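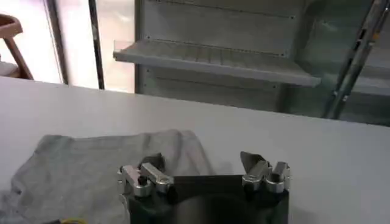
Humaira Dogar wrote under my last post that a rule for a robot station should be something a person can check by looking, and that most of my rules failed that test. She had a point. I went back to the sheet we keep for the folding work at Flunstead and took out everything that said "be careful" or "use good judgment." It went from 19 lines to eight. I also moved a few things that were only in my head onto the paper.

The project is called Numevora. Two arms, one table, clothes. We run the arms by hand control for now and record what they do. The safety standards for industrial arms cover a lot of what matters, and we did our risk assessment the normal way before anything moved. The sheet is for the smaller stuff, the things that go wrong when people have done the same job all morning.

Before a run

Walk once along the table and look at it from the side where the arms reach. Anything on the table that isn't the garment has to be outside the reach area or be something we agreed to leave there. The laptop is agreed. Cups are not. Neither is the roll of tape, which I have now put away more times than I want to think about.

Check the cables next. Follow each one with your eyes from the wrist back to the base. A cable that can touch a finger gets tied back before power goes on. Taras Pylypenko wanted a number here, so there is one: a hand's width of slack at each joint and no more. I know a hand's width isn't a unit. People do it, though, and they didn't do it when the sheet gave a length.

Then look through the wrist cameras, both of them, with the fingers open. Daylight matters more than I expected when we wrote the first version. If the window is behind the fingers, the fingertips go dark against it and the operator can't judge the grip. Pull the arm back or turn the wrist until the tips are clear.

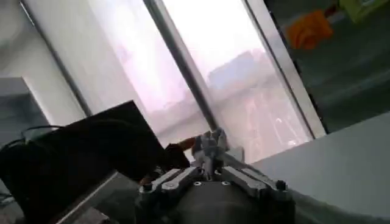 Wrist camera facing the window, fingers open.

That kind of view is fine for moving across the room side of the table. It is not fine for closing on fabric. The sheet now says so in one line, and the operator is the one who decides. No one else in the room gets to say "it's good enough, go."

During a run

One person drives and one person holds the stop. The person with the stop does not fix the cloth, answer the phone or type notes. We used to let the second person take notes and it was a bad idea. A-yeong Yook asked what happens when there is only one person in the building. Then we don't run. She didn't love that answer, and I understand why, but it stays.

When both grippers have hold of the same piece, they move slowly and they move one at a time until the fabric is free of the table edge. Cloth hides how hard it is being pulled. A shirt will look relaxed in the middle and be tight as a string at the seam. The speed limit for this part is set in the software and the operator can't raise it during a run. I would like all of our limits to work like that.

Hands stay off the table while the arms have power. If a sleeve drops over the edge, it hangs there. If it bothers you, stop, wait for the stop light, then fix it. We had three near misses in March, all of them somebody reaching in to flatten a corner. No one got hurt.
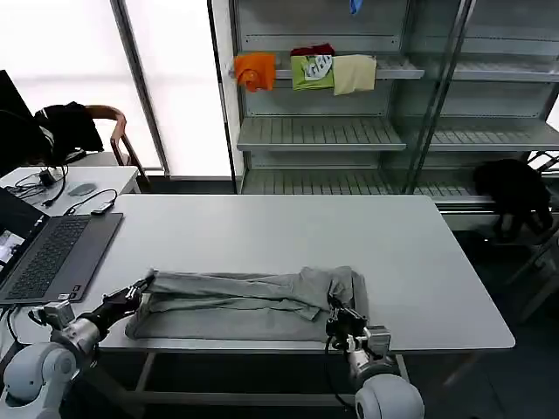 Garments and where they go

The clothes waiting their turn go on the shelves behind the table, folded or hung over the edge, where the driver can see them. Don't stack them on the chair. Don't keep them on the front edge of the table, where a gripper can pick up two things at once.

Go over each piece before it is used. Buttons, drawstrings, straps and tags are all allowed, but the person setting up has to say them out loud so the driver knows what the fingers might catch on. Long straps get laid away from the grippers. Pins and safety pins come out, always, no discussion. Nimal Pathirana found one in a hem by running his thumb along it, and now a thumb along the hem is a step on the sheet too.

If a piece has small hard parts on it, close the fingers on plain fabric at least 2 inches away from them. This is for the garment and for the fingertip pads, which chip.
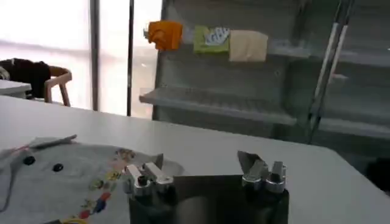

Stopping and leaving

At the end, open both grippers, move the arms to rest and take power off before anyone clears the table. Garment first, then everything else. Write down anything odd, even if it seems like nothing, with your initials. "Left finger sounded rough" is a good note. "All OK" on a day when we stopped the arms twice is not.

I still don't have a good rule for visitors. Seung-woo Tak suggested a line of tape on the floor, and Cho, where he worked before, did it that way. I'm going to try it for a month. If you have something at your own station that people really follow, leave it in the comments and I'll add it to the next version of the sheet.

Posted 2018-12-05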